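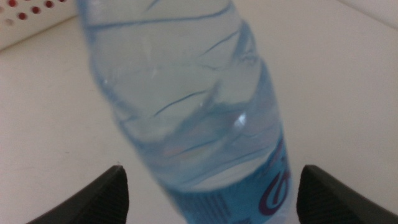
Ticket 1714
Site: Wadum returns room
Opened by: Zlata Savchuk
Assigned to: Demyd Kobzar
Status: Waiting on customer (us, apparently)

Zlata Savchuk
The arm at sort station 2 skips water bottles. It lines up, opens, thinks it over and goes back to its rest spot. Cans and cartons are fine. I have been picking the bottles by hand, which was my job before the arm came to free me from it.

Demyd Kobzar
Does it post an error?

Zlata Savchuk
"Low confidence." I know the feeling.

Demyd Kobzar
Clear plastic on a pale surface is hard for it to find. Please put the dark mat down and rerun the bottle set. Also check that the grip profile is on "soft" and not "carton."

Fedir Sydorenko
Mat is down. Profile was on "carton." Night shift says it was like that when they got here. Day shift says the same.

Zlata Savchuk
Reran with around 400 bottles. It left two. Both were lying at an angle, and one had a torn label.

Demyd Kobzar
Good. I can lower the threshold for tilted ones, but you may see it grab at nothing now and then. OK to close?

Zlata Savchuk
Not yet. My task sheet now says "exception handling," and the pick rate on it is still the old one. I can't hit a pick rate if the arm does the picking. Who fixes that?

Demyd Kobzar
Not a setting on our side, sorry. Passing to Verena Rainer in staffing.

Verena Rainer
Sheet will be updated Monday. Until then please log skipped bottles under "other."

Zlata Savchuk
Logged two. Keep it open till I see the sheet.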